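# Budgeting for a sidewalk delivery robot - what did you forget?

**tallgrass_pete**

Hi all! Long-time reader, and I finally have a reason to post. Our neighborhood co-op store voted to set money aside for a small delivery robot, and I got handed the spreadsheet because I wouldn't stop talking about it. I'm thrilled. I've wanted to do this since the first time I saw one roll up a driveway with somebody's soup.

What we deliver now is grocery bags, by one part-time driver in her own car. Most of the orders are close to the store, 2 miles at the very outside, and they're small. Milk, bread, a prescription from next door, that sort of thing. We had 118 delivery orders in May, and that was a normal month.

I'm comparing two machines. One is the Disel, four wheels, smaller box, cheaper up front. The other is the Maes, six wheels, bigger box, and it comes with a support plan you can't opt out of. The plan is $985 a month and I keep staring at that line.

The main route goes up one street with a long curb on one side and a rough dirt shoulder on the other. There's a sidewalk on the curb side, plus trees, a utility pole, low buildings, and not a lot of traffic when I've been out there. 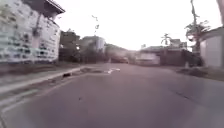 So my questions are mostly about money. What did you leave out of your first budget? Did you buy or lease? And did anyone get by with one machine, or do you need a spare from day one?

---

**Kaiwen Kong**

Congratulations, this is a fun project to be handed! We run two Disels at a garden center and I'd buy them again tomorrow.

Things I left out of the first budget:

- a second battery (get it with the machine, the price goes up later)
- a proper outdoor outlet, with a roof over it
- tires
- the data plan
- somebody's hours to clean the thing

That last one surprised me. It comes home filthy, the sensors need wiping, and somebody has to do it before the next run. I put it down as 22 minutes a day and that has held up pretty well.

I'd also walk the route with a tape measure before you look at another price sheet. Our Disels handle a standard sidewalk seam fine, but they won't climb a full curb - you need a ramp at both ends of every block.

---

**brastby_board**

I'm going to be the wet blanket. At 118 orders a month, with a $985 plan, you're paying over eight dollars an order before you've bought the robot or charged it once. What does your driver cost you per order? If it's less than that, I don't see what there is to vote on.

We looked into this for the Brastby Road store and dropped it. Nice machines, the math just wasn't there.

---

**tallgrass_pete**

@brastby_board fair, and thank you for doing the division in public, I'd been avoiding it. The driver comes out a little under that. But she only works afternoons, and we turn away morning orders all the time. I don't have a count of those because we never wrote them down. I should start a list at the register.

@Kaiwen Kong did you have to pay for the ramps yourselves?

---

**Kaiwen Kong**

The one on our property, yes. The street ones were already there. If yours aren't, talk to the city before you spend a dime, it can take a whole season just to get an answer.

And I don't quite agree with the board. Orders don't stay put. Ours went up once people could order at nine in the morning and have it by ten, and the monthly cost stayed the same. You can't budget a new service off the old order count.

---

**brastby_board**

You can't budget it off orders you hope to get, either. I've sat through that presentation.

---

**Kaiwen Kong**

Ha! Okay, yes. Me too.

---

**moss_and_motors**

Maes owner here, a single unit, on a retirement campus. I love it. The residents wave at it.

The support plan is less awful than it looks, as it covers wheels, batteries, and a person who takes over remotely when the robot gets stuck. With the Disel you have to be that person, or pay someone. Put a number on that and the gap shrinks a lot.

Your rough shoulder bothers me more than the money. Do you want it down there at all? I'd plan to keep it on the sidewalk side the whole way and cross only at a corner, even if the trip is longer. And if any customers live on the shoulder side, check how it gets to their door. We had three addresses we couldn't serve and found out after we'd signed.

---

**tallgrass_pete**

That's really useful, and a bit alarming! A good chunk of our regulars are on the shoulder side. I'll mark up a map this week and see how many of them it could reach from a crossing.

Does the Maes do okay under tree cover? I've read that GPS gets jumpy.

---

**moss_and_motors**

Ours leans on its cameras more than GPS, and tree cover has never stopped it. Wet leaves have, twice. Ask for a demo on your own street, in the worst month you've got.

---

**quietcog**

Has anyone mentioned Nullska yet? They lease both models and will do a short trial, with the trial fee taken off if you sign. We did that and sent ours back. Perfectly good robot, our hill was too much for it. Cheapest mistake we ever made.

Get insurance quotes early, too. Two companies wouldn't touch us, and the third wanted a photo of every crossing.

---

**brastby_board**

A trial I could vote for. Write down the turned-away orders while it's running and you'll have a real number for once.

---

**tallgrass_pete**

OK, here's my revised list, posted 26/09/2026 so you can all hold me to it:

1. Log every morning order we refuse, starting tomorrow
2. Map the customers by side of the street
3. Measure the curb and look for ramps at each corner
4. Get a trial price from Nullska for both machines
5. Insurance quotes
6. Add lines for the outlet, spare battery, and cleaning time

I'm still leaning Maes, mostly because I don't want to be the person who gets the phone call when it's stuck. My wife has read this thread and agrees strongly.

---

**Kaiwen Kong**

Good list! Add a tarp or a cover. And please come back and tell us what the curb measured, I'm curious now.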